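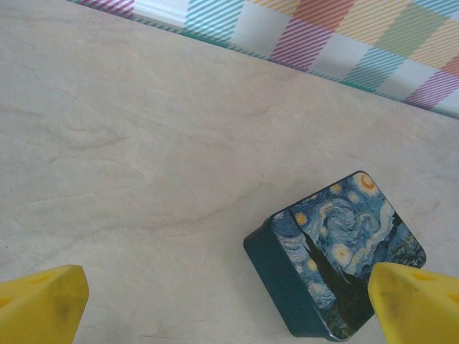
A little box for the odds and ends

31 Oct 2019 – by Zdenka Softić

I do love a bit of Van Gogh, and The Starry Night on a lid gets me every time! It's the orange moon that does it, and the dark teal sides go with it so nicely. I found it at the Flondolwood market for 92p, so of course it came home with me.

It's going to hold buttons – the good ones, that is. The rest (nearly 600, I fear) can stay in their jar until January.

Comments

Maureen: Oh I want one! Any left?

Zdenka: Two when I left, be quick!

Pip: Mine would be full of hair grips within 7 minutes.

Recent posts
Sorting the ribbon drawer
A wet Sunday in Urnine
Plum jam, second go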